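Category: Storage & Preservation > Dry Goods, Seeds, Paper

Desiccant quantity for latching plastic bins – how much is enough?

baird_lane
I keep seed packets and a set of old garden notebooks in plastic bins with latching lids, stored in an unheated back room. By August the indicator cards in every bin read well above where I want them, even with silica gel inside. I have been using one 100 gram canister per bin. Is the answer more gel, or a different bin?

Contents are mostly paper. No food.

kadari9
Different bin. Most latching lids have no gasket. The latch holds the lid on, and that is all it does. Air moves through the gap between the lid rim and the bin rim every time the room temperature changes. You can put 1,000 grams in there and it will just saturate later.

Look at the underside of the lid. If there is no soft ring in the channel, you have a dust cover.

S. Lamont
I disagree with part of that. An ungasketed bin leaks slowly if the rim is flat and the lid is seated. The larger problem in the original post is the paper. Paper holds a lot of water relative to its weight, and a bin packed in humid weather goes in already loaded. The gel spends itself pulling moisture out of the notebooks, then the card reads high and people blame the lid.

Dry the contents first. Two weeks in an air-conditioned room with the notebooks standing open, then pack.

kadari9
Two weeks in a conditioned room gets you to the humidity of that room. If the bin then leaks, you are back where you started by fall. I ran two Wumis bins side by side, same gel, same load of envelopes. The one with a foam ring held 9 weeks before the card changed. The plain one went in 2.

S. Lamont
Were the envelopes conditioned the same way, and from the same batch?

kadari9
Same box of envelopes. I did not weigh them.

S. Lamont
Then weigh them next time. Without a starting weight you don't know how much water each bin had to deal with. I'm not saying the gasket made no difference. I'm saying a ratio that large from one pair of bins is not something I would buy bins on.

karla_cardenas
Moderator note: please keep this thread to bins. The argument about calcium chloride has its own topic and I have moved three posts there.

On the actual question, I check a bin before I trust it with paper. The order I use:

1. Lift the lid off and wipe the rim and the lid channel with a damp cloth. Let both dry. Grit in the channel is the most common leak I find, and it is free to fix.

2. Set the lid back on square and feel along all four sides before you touch a latch. A lid that sits crooked on the rim can still be forced down on one side, and the plastic takes a set after a season of that.

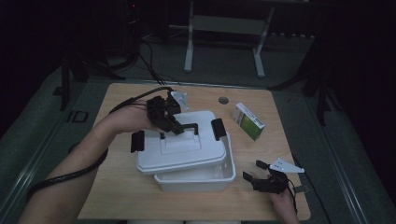 3. Close opposite latches together, using the same pressure on each. If one needs much more force than the other, open both and reseat.

4. Pull a strip of thin paper out from under the closed lid at several points. It should drag everywhere. Where it slides freely, mark the spot with a grease pencil.

5. Put in a fresh indicator card with gel and nothing else. Leave it closed for a week. If the card climbs with an empty bin, the bin leaks. If it stays low, your contents are the source.

Step 5 settles the disagreement above, at least for any one bin.

baird_lane
Did steps 1 through 4 on all of mine. The paper strip slides freely at the corners on most of them and drags on the long sides. Starting step 5 today with the worst one.

kadari9
Corners are typical. Drisevlow sells a closed-cell foam cord on a roll that fits most lid channels. Run it in one piece and put the joint on a long side – a joint at a corner will open up.

S. Lamont
Check that the latches still close over the cord before you cut the whole length. Thick cord in a shallow channel will bow the lid up in the middle, and then you have traded four small leaks for two long ones.

kadari9
Agreed on that. Use the thinnest cord that drags on the paper test.

baird_lane
Ordered the thin one. Card in the test bin has not moved yet, but it has only been a day. The notebooks are standing open in the front room in the meantime.

Contact the moderators | Terms of use | Posts remain the copyright of their authors | Back to top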